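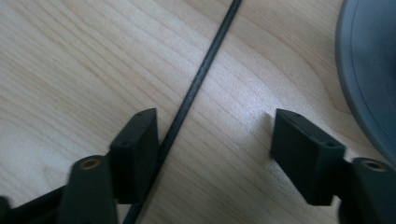
**pintuck62:** Oh, please don't give up on wool trousers just because one pair itched! Get a lined pair. I wore mine right through to March last year and missed them when it warmed up.

**Idun Vik:** Lined to the knee or all the way down? The Dollstead ones only go to the knee and I can still feel them on my shins.

**pintuck62:** All the way, every time. Mine are Ellholm, the high-waisted cut – so warm, and they hang beautifully over boots. 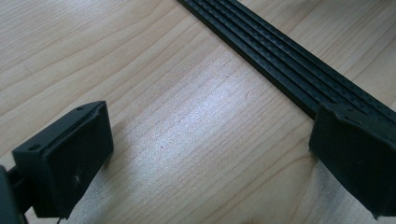
*Pale wood with a black ribbed strip lying across it*

**hemline_hal:** I'll disagree a bit. Full lining bunches up behind my knees when I cycle. I wear thin merino leggings under unlined Wyss trousers and I love it, you can wash the leggings and leave the wool alone.

**Idun Vik:** Ooh, but doesn't that make the waist bulky? I've got 2 long jumpers I want to tuck in.

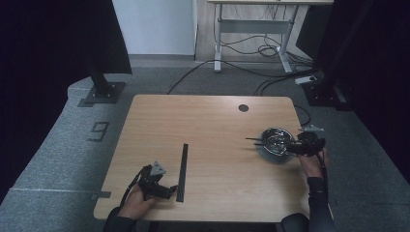
*Both grippers over the table, steel bowl on the right*

**hemline_hal:** Not with a flat waistband, no. Go up a size if you're between.

**pintuck62:** Don't size up in Ellholm though! They come up huge. I had to have mine taken in.
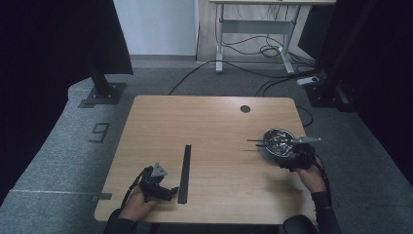
**woolly_bex:** Has anyone tried the Woncombe flannel pair? Half lined, deep pockets, and they do a short leg. I've got the charcoal and I'm after the green next.

**Idun Vik:** A short leg! Right, I'm trying those first, with hal's leggings underneath.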